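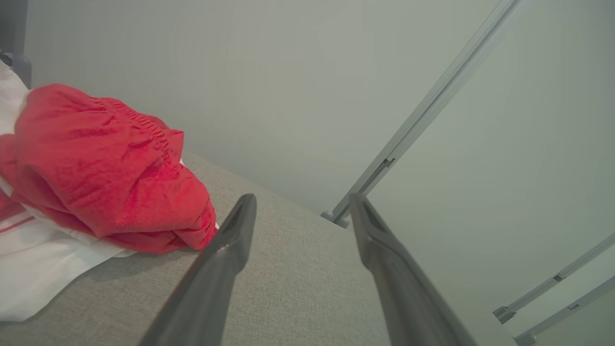
Robot Learning from Demonstration
Week 5 handout: collecting examples
2024-09-12

This week covers how the examples are gathered before any training takes place. Read it before the lab. The lab sheet has the booking times.

1. What counts as one example

An example (we also say "episode") is one complete attempt at one task, from the arm's starting pose to its return there. It holds the wrist camera video, the joint positions, the gripper opening and a short written instruction such as "pick up the red garment". If any of these is missing, the episode can't be used.

The Odasel set, which you will work with from next week, has 373 episodes of clothes handling. They were recorded in August at the Komville flat.

2. Why clothes are awkward

A mug has one shape. A pair of shorts dropped on a seat has a new one every time, and the best place to take hold of it moves as well. A gathered waistband gives the fingers a ridge to close on. Flat cloth gives them very little, and thin cloth lying under another item often comes up with it.

So vary the starting state. Drop the item, don't arrange it. Change which side of the seat it lands on, and leave other laundry near it or under it in a fair share of the episodes.

3. Driving the arm

- Open the gripper before you get close to the cloth.
- Come in slowly. With a wrist camera the fingers fill a large part of the view, and a fast approach leaves few useful frames before contact.
- Pause briefly once the fingers have closed, then lift.
- Keep the wrist clear of rails and rods near the seat.
- If you miss, try again within the same episode, up to 2 times. Recoveries are worth having.

4. Labelling

Mark each episode in Twal as success, partial or fail. Keep the fails. In the Odasel set 17 episodes were first labelled as successes although the wrong item had been lifted - the instruction said one thing and the arm did another. Check the wording against the last few seconds of video.

5. For the lab

Each pair records roughly 20 minutes of episodes and uploads them to the Grirumora folder. Bring a note of anything you changed between takes, including the lighting.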